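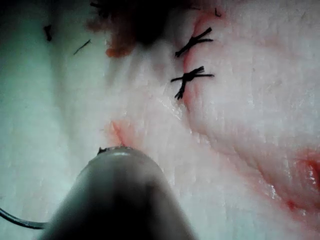
Reading time: 3 minutes

Call for Participants: Reader Panel on Surgical Wound Care Information

Reference 653

The Nidstead Institute for Patient Information invites adults who have had stitches following an operation to join a reader panel. The panel will review a new set of leaflets on caring for a closed wound at home. The leaflets are being prepared for use at the Institute's partner clinics in Garkby and Gasby and will replace the material now in circulation.

Patients are often given written instructions at a time when they are tired or in discomfort. The Institute wishes to learn which parts of these instructions are read, which are misunderstood, and which questions they leave open. Panel members will not be asked to judge the medical content, which is reviewed separately by clinical staff.

Who may apply

Applicants must be 19 years of age or older and must have had a wound closed with stitches during an operation. The type of operation is not important. Applicants must be able to read English at an everyday level. No medical knowledge is required, and persons currently employed in a hospital or clinic are not eligible for this panel. Family members who cared for a patient at home after an operation may apply on the same terms.

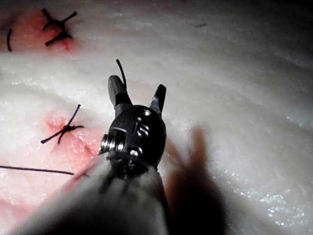

Grasping instrument over a pale tissue surface

What participation involves

Each panel member will receive draft leaflets by mail, together with a comment form. The longest draft, which covers bathing, dressings, signs of infection and return to work, is limited to 3000 words. Members may write directly on the drafts. Those who prefer to give their comments by telephone may request a call with a member of the project staff.

After the comment forms have been returned, members will be invited to one group discussion in Room 401 of the Nørgaard Building, Nidstead. The room is reached by elevator. The discussion will be recorded in sound only, and the recording will be erased once a written summary has been approved. Members unable to travel may take part by telephone.

Some drafts include close-up pictures of tissue and surgical instruments. Applicants who do not wish to view such material should state this on the application form, and a text-only version will be supplied.
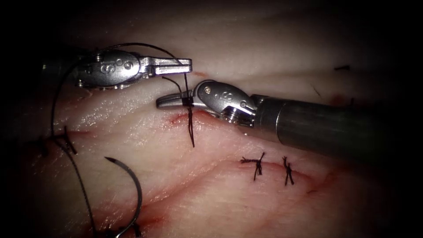

Payment and expenses

Members will receive a fixed payment for reading the drafts and a separate payment for attending the discussion. Both amounts are stated in the participant agreement. Travel by public transportation will be reimbursed upon presentation of receipts.

Privacy

Names and contact details will be stored apart from all comments. Medical records will not be requested. A member may leave the panel at any time without giving a reason, and payment for work already completed will still be made.

How to apply

Application forms are available at the front desk of the Institute and at the partner clinics. Completed forms should be marked with the reference above and addressed to Aigars Pētersons, Panel Coordinator. Applications must be received by 6th October. All applicants will be notified of the outcome in writing, and the panel will complete its work in December.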